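Speaker notes: Gingham, Checks and Why We Keep Coming Back to Them
Evening talk, Hikine Textile Circle

Slide 1. Title
Wait for the latecomers. Say hello to the Siltton quilters, who came over by bus. Lights stay up for the first part so people can handle the samples. Start the blue bundle on the left and the red bundle on the right (they get stuck at the back if both go the same way!).

Slide 2. What counts as a check
Ask the room first. Somebody will say plaid, somebody will say tartan, and they're both fine to start from.
Woven check: colored threads run both ways. Where two colors cross you get a third, in-between shade. That middle shade is what I fell in love with as a kid, and I still get a kick out of it.
Printed check: the pattern is laid on top. Any color can sit next to any other color, and you can have a thin line between the squares if you feel like it.
Hold up the gingham and turn it over. Same on both sides. Then turn over the printed piece. Let them gasp.
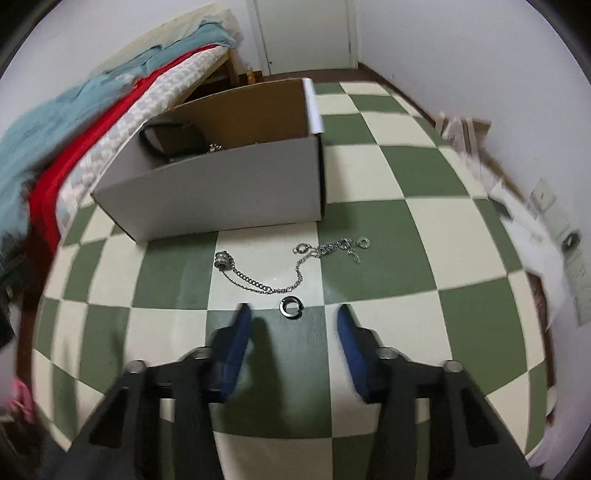
Sage green and cream, with thin light lines between the squares

Slide 3. Two colors, no middle shade
Look how calm this pair is. Compare with black and white at the same size, which buzzes when you stare at it. Soft colors let you go big with the squares and still eat your breakfast in peace.
Ask: who grew up with a checked tablecloth? Hands. Who still has it? Fewer hands, always, and then the stories start. Let two or three people talk, but keep an eye on the clock.

Slide 4. Counting threads
My favorite part, so slow down. The Thampi sample is 100 threads white, 100 threads blue, repeat, in both directions. That's the whole recipe! Full warp on that loom is 3,140 threads, so the last stripe comes up short and the weaver has to decide where to hide it. Pass out the magnifiers. Give them time to find the short stripe for themselves.
If someone asks about shrinkage: yes, the squares stop being square after washing, more in one direction than the other. Show the napkin.

Slide 5. Checks at home
From the loom to the kitchen. Oilcloth first, then plastic coverings, sold off the roll and cut to length. Purists sniff at them. I don't. Wipe-clean checks put pattern into rooms where nobody was going to iron a cloth every week, and they take real life well: parcels, homework, jam.

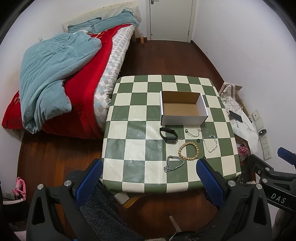
Checked covering with a glossy finish, cardboard box on top

Mention the shine. Gloss changes how you read a color, so pale squares can go nearly white near a window while the dark ones hold on. Try the two swatches under the desk lamp, one matte and one shiny.

Slide 6. Try it yourself
Paper strips and glue sticks are in the Flaltavus tin. Everyone weaves a small check, two colors of their own choosing. Push them toward an odd pair, mustard and lilac say. Over 90 strips are cut already, so nobody has to be stingy.

Slide 7. Questions
Samples back in the bundles, please, blue with blue. Magnifiers too. The next talk is in September, on stripes, and I'm already collecting deck chair canvas for it, so bring scraps!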